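Topic: Getting wrinkles out of dark fabric without an iron?
Board: Home and Laundry > Fabric Care

creasequeen_oh
10 May 2019
OK so I need help before I lose my mind. I have a big piece of dark gray cloth, more than 2000 square inches I think, that I use as a cover for my work table in the basement. It's a polyester and cotton blend, bought off the remnant shelf at Zaugg when they were clearing out the back room. It came folded up in a tight little square and I cannot get those fold lines out. I washed it on cold, dried it on low, hung it over the shower rod for two nights, and it still looks like a road map. My iron died in the winter and I don't want to buy another one just for this. What do you all do?

PS it shows every speck of lint too but one problem at a time.

bleachbum
Spray bottle, plain water, smooth it with your hands and walk away. I do all my tablecloths like that. You want it damp all over, not dripping.

Mrs_Tumbleweed
Put it back in the dryer with a wet washcloth for fifteen minutes and take it out the SECOND it stops. I mean stand there. If it sits in the drum for even a little while you're right back where you started. I've done this with curtains, sheets, my husband's one good shirt, and a slipcover so big it barely fit through the door.

linty_fresh
I'd be careful with the dryer on a blend. Heat is what sets the creases in polyester in the first place. I had a set of Tutow napkins that went through on high one time and they've had a line down the middle ever since, that was four years ago.

Mrs_Tumbleweed
I didn't say high. Medium, with the wet washcloth. The washcloth is the whole point.

linty_fresh
Medium on my machine might as well be high :) but fair enough.

creasequeen_oh
Tried the spray bottle last night! It got the little wrinkles but the long fold lines are still there, maybe a bit softer. Will try the washcloth thing on Sunday when I have the laundry room to myself. Does vinegar do anything or is that one of those internet things?

old_starch_pete
Vinegar works. One part vinegar to three parts water, mist it, pull it tight and weigh down the edges. I use soup cans. It stinks for an hour and then it doesn't. Test a corner first because on dark colors you can get a ring where it dries unevenly.

Or spend the money and get a steamer. I have a Bostitov, the small one, tank holds 256 ml, and it does a twin sheet on one fill if you keep moving. Paid 200 for it with the extra hose, which my daughter thinks was crazy, but I've not plugged the iron in since.

bleachbum
200 for a steamer?? I could buy a new tablecloth every month till I retire.

old_starch_pete
And every one of them would have fold lines in it.

Mrs_Tumbleweed
Ha, he's got you there.

bleachbum
I'm still not steaming a thing that lives in a basement. It's a table cover! Put a lamp on it and move on.

gridandgrain
Chiming in because I buy dark cloth by the roll. The fold lines you get off a flat-folded bolt are different from wash wrinkles - they've been pressed in there for months under the weight of everything on top. Ask for it rolled on a tube next time. Grostovis will do that if you call ahead, item 263 in their catalog is the slate gray, and it's the best one I've found for not showing dust. Costs a little more to ship.

Also dark gray is about the worst color for this. Light coming from the side makes every little ridge stand out. Mine gets soft wrinkles no matter what I do and I've made my peace with it.
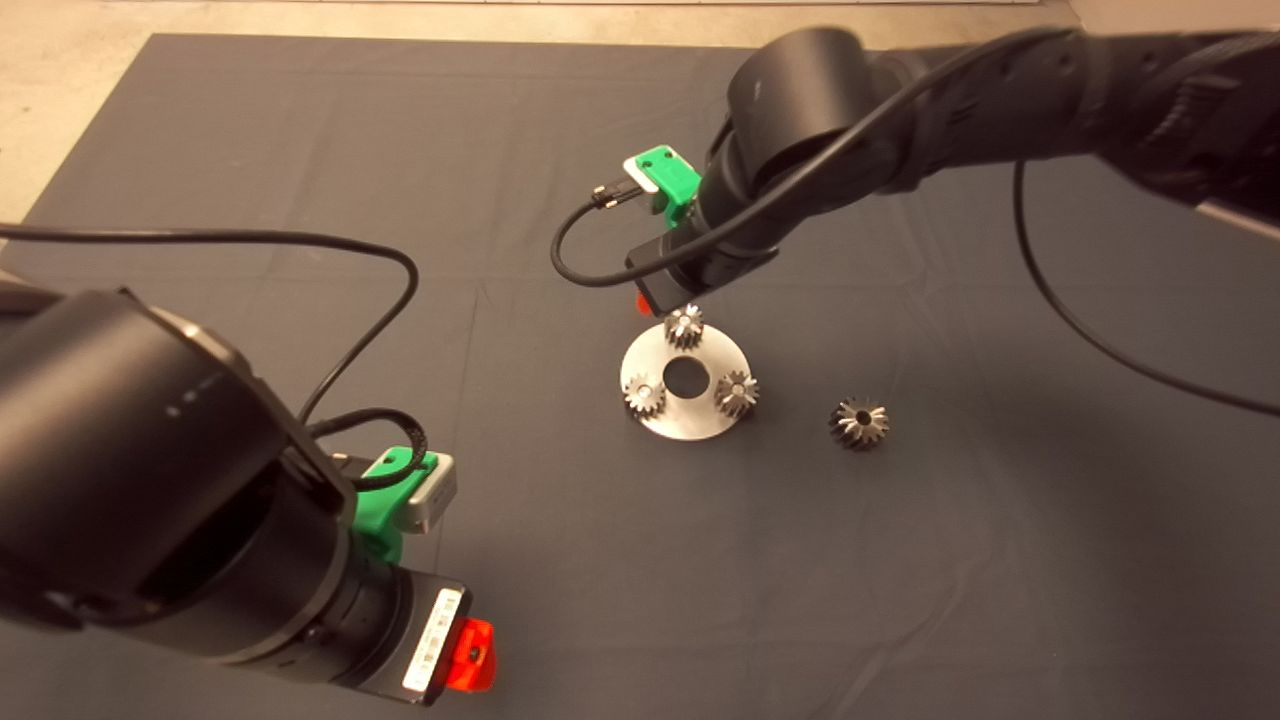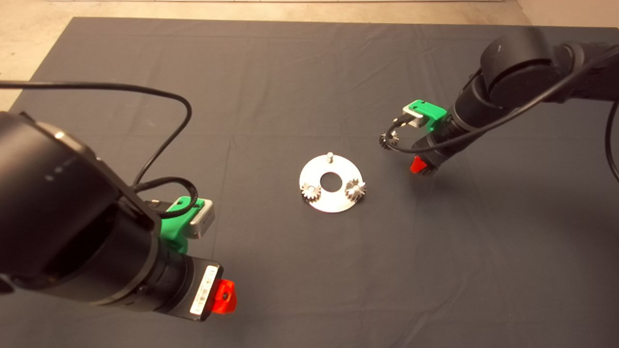 creasequeen_oh
OK that makes me feel a lot better about mine. I'd take those over what I've got, mine has a full grid. Calling about the tube thing on Monday. Do they cut it square or do you have to true it up yourself?

gridandgrain
They tear it, so it's on grain but the edge is fuzzy. I run a quick zigzag down each side before it goes in the wash, otherwise you'll be picking threads out of the drum for a week.

linty_fresh
Pinking shears if you don't have a machine. Not as good but it holds up for a few washes.

old_starch_pete
Report back on the vinegar please. I want to know if it did anything on a blend, I've only used it on cotton.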